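# Offset mortgage

An **offset mortgage** is a home loan tied to one or more savings accounts held with the same lender. The money in those accounts earns no interest. It is set against the loan instead, and the borrower pays interest only on the difference. It's a lovely piece of arithmetic, simple enough to work out on the back of an envelope, and it can take years off a long loan without the borrower ever giving up the use of their savings.

Suppose a household owes £200,000 and keeps £20,000 in the linked account. Interest is charged on £180,000. If they take £6,000 out to replace a boiler, interest is charged on £186,000 from the next day, and if they put it back, the figure drops again. The debt itself stays at £200,000 the whole time and falls only as repayments are made.

## How interest is worked out

Most offset loans work out interest daily. At the close of each day the lender adds up the linked balances, takes the total from the outstanding loan and applies one day's worth of the annual rate to what is left. The daily amounts are added together and charged once a month. Daily working matters a great deal here! A salary that arrives on the first of the month and is gradually spent still does useful work on every day it sits in the account, even if hardly anything is left by the end.

Older contracts sometimes used a monthly or even a yearly reckoning, under which short-lived balances counted for little or nothing. These are now rare, though borrowers with loans taken out long ago may still come across them in the small print.

If the savings grow as large as the loan, no interest is charged at all. Anything saved beyond that point usually earns nothing either, so there is little sense in going further.

## Lower payments or a shorter term

Lenders generally let the borrower choose what happens to the interest saved.

- **Term reduction.** The monthly payment stays as it would have been without any savings. Less of it is swallowed by interest, more goes towards the debt, and the loan ends early.
- **Payment reduction.** The monthly payment falls to reflect the smaller interest bill, and the loan runs for its full term.

The first is the usual setting and the more powerful of the two, as each month's saving reduces the debt on which the next month's interest is charged. On a loan of 30 years the effect builds slowly, then picks up speed in a way that delights anyone who enjoys a good spreadsheet. A borrower who keeps a steady balance in the account might finish in 26 years with no rise in the monthly payment. The exact result depends on the rate, the size of the loan and how steady the balance really is.

Some lenders allow a switch between the two at any time, others only once a year. The Sostville Building Society, for instance, takes requests each October and applies them from the following month.

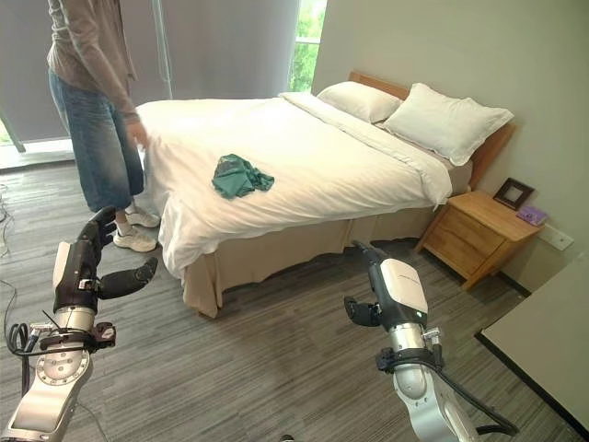 ## Full and partial offset

In a full offset, every pound saved cancels the interest on a pound borrowed. In a partial offset only a share of the savings counts, or the savings earn a lower rate that is then credited to the loan. Partial schemes are often sold alongside fixed rates, where the lender has less room to absorb swings in what it collects.

A few lenders set a ceiling as well. Hadberg Mutual counts savings up to half of the outstanding loan and pays ordinary interest on anything above that. The arrangement suits people with a large lump sum waiting for some other purpose, such as a tax bill or a deposit on a second property.

## Family offset

One of the most appealing versions lets relatives link their own savings to somebody else's mortgage. A parent or grandparent places money in an account in their own name, the borrower's interest bill falls, and the saver keeps ownership of the money throughout. What the saver gives up is the interest they would have earned elsewhere.

Terms differ on how quickly the money can be taken back. Where the savings also serve as security for the loan, they are normally locked away until the debt has dropped below an agreed share of the property's value, and they can be at risk if the borrower falls behind. Where they do nothing beyond reducing interest, they can usually be withdrawn on demand. The two arrangements are easily confused, and both go by the name "family offset" in advertising.

## Compared with similar loans

A **current account mortgage** puts the loan and the everyday account into a single pot, so the customer sees one large negative balance. An offset mortgage keeps the pots separate, and many people find this far easier to live with.

A **redraw facility** allows earlier overpayments to be borrowed back. The interest saved can be identical, but an overpayment belongs to the lender once made, and the right to redraw it may be limited or withdrawn. Savings in an offset account remain the customer's own.

## Tax

In many countries interest earned on savings is taxed as income. An offset account pays no interest, so there is generally nothing to tax, and the benefit arrives as a smaller bill. For a higher-rate taxpayer this can tip the balance: an ordinary account would need to pay a good deal more than the mortgage rate to leave them equally well off.

## Drawbacks

Offset loans tend to carry a slightly higher rate than plain ones. A borrower with little saved may pay more overall than they would on a cheaper loan with no offset at all. The choice of products is also narrower, and fees can be higher.

Birdie Oyelaran's guide *The Bundham Household Ledger* offers a handy test for this. Multiply the extra rate by the size of the loan, multiply the offset rate by the savings, less whatever an ordinary account would pay after tax, and see which figure is larger. The Ferreira method, described in the same book, repeats the sum for each year of the loan and allows for savings that rise and fall.

## See also

- Compound interest
- Overpayment
- Standard variable rate
- Tracker mortgage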